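Table and Kitchen, April

Trenencombe is a rental house in Lillstead with one kitchen, one long hallway and a porch that gets sun until 4 p.m. I have been putting the rooms up on this site one at a time. The hallway and the porch are already in the gallery. This page covers the kitchen table and what goes on it.

The everyday dishes stay with the house. Guests can use anything on the open shelf and in the two lower drawers. The good glasses are in the hall cupboard and are listed on the hallway page.

Plates and bowls

The plates are cream and the bowls are blue. They were bought separately. The bowls came first, from the Tomar outlet on the county road, and the plates were added the next spring when the old white ones had chipped too badly to keep. Everything together cost less than the 400 dollars set aside for it, and the rest went toward a new faucet.

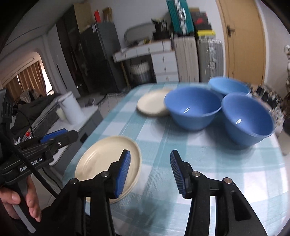

Cream plates and blue bowls on the checkered tablecloth. The white container with the lid is on the gray unit behind.

The bowls are deep enough for soup or noodles, and people also use them for salad. They take up more shelf space than the plates do, so they go on the bottom shelf. Please don't stack them more than four high.

Tablecloth

Light blue and white check. It goes in the wash at 40 degrees C (the washer is an import and the dial has no Fahrenheit) and hangs on the porch line. Tomato stains come out if they are treated the same day. A plain spare is folded in the upper drawer, along with the cloth napkins.

Shelf and drawers

The shelf was put up by Umesh Awasthi, who also did the porch steps. He used Rallex brackets left over from the hallway. The drawers below stick a little in damp weather and need to be lifted slightly as they are pulled.

Flatware is in the top drawer on the left. Serving spoons, the can opener and the bread knife are in the one under it. Trivets hang on the hook next to the stove. Hot pans should go on a trivet, even with the cloth on the table.

Next page: pantry and back door. Previous page: porch.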